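Packing Drinks in Thin Plastic Bags
Project report by Olanrewaju Akpan and Nahuel Salinas, 2024-12-05

Our project looked at how people pack bottled drinks at a checkout and what goes wrong. We chose the thin white carrier bag most shops near campus still hand out. Our survey got 227 replies, and the most common complaint was that the bag sticks shut.
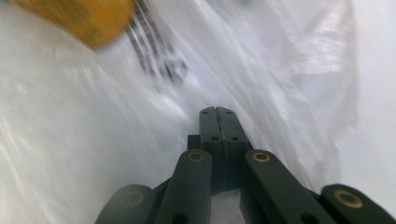

Opening the bag took longer than loading it in most of our trials. Rubbing the two layers between the fingers helped. So did pulling the handles apart before reaching inside. We repeated each method 31 times on a flat table.

The second part dealt with bottles. Tall ones tip over if the bottom of the bag has not been spread out first. We used plastic bottles of an orange-yellow drink and set them next to each other. 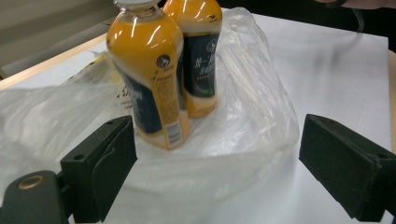 Bottles placed side by side stayed up more often than bottles put in one at a time at opposite corners. The film wrinkles under the bases, so we smoothed it by hand between trials. In March we plan to repeat the work with paper bags.

Contact: Ekwueme Student Projects Office | Back to top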